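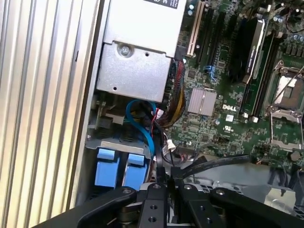
Dirnovthorpe Home Computer Reuse Scheme: progress report to the Premano Fund

Reporting period: second quarter of the grant
Prepared by: Parvathi Mathew, Scheme Manager

1. Purpose of the grant

The Fund supports the scheme to supply households in Dirnovthorpe with a working desktop computer, a screen and an introductory session at the library. Applications are accepted from residents referred by a school, a housing officer or the advice centre. This report covers the period to the end of May and should be read with the budget sheet sent separately.

2. Households supplied

By the close of the period 145 households had received a computer. The target for the full year remains unchanged and we expect to meet it. Demand was strongest in the weeks before the school examinations, when most referrals came from the secondary school. Referrals from housing officers were lower than planned. We have met the housing team and agreed a shorter form, which they began using in April.

Waiting times lengthened in March. Several large desktop machines arrived without power leads, and a replacement order was delayed by the supplier. The position had recovered by the end of the period.

3. Donated equipment

The scheme took in 478 items, counting computers, screens, keyboards and mice together. The largest single donation came from Tsuchiya, the accountancy practice on Uda Street, which was replacing the equipment in its main office. Collection was spread over two visits so that the storeroom would not be overfilled.

All drives are erased before a machine is assessed for reuse, and a record is kept against the asset number. Machines that cannot be repaired at reasonable cost are stripped for memory and cables, and the remainder goes to the licensed recycler.

4. Introductory sessions

Sessions continue at the library on a drop-in basis, with a late session from 5.30 pm for people in work. Attendance at the late session has been good. Attendance in the mornings has been uneven, and we propose to move one morning session to the Uda Street community room for a trial period, subject to the room being available.

Participants most often asked for help with email, school payment accounts and online appointments. The printed guide has been revised to place these topics first. A large-print version is in preparation.

5. Spending

Spending is within budget overall. Transport costs were higher than forecast owing to van hire for the Tsuchiya collection. This has been met from an underspend on printing, and no change to the grant is requested.

6. Next period

The main tasks are to clear the remaining waiting list, complete the large-print guide and begin follow-up calls to households supplied in the first quarter. The Fund's officer is invited to visit the workshop at any convenient time before the next report is due.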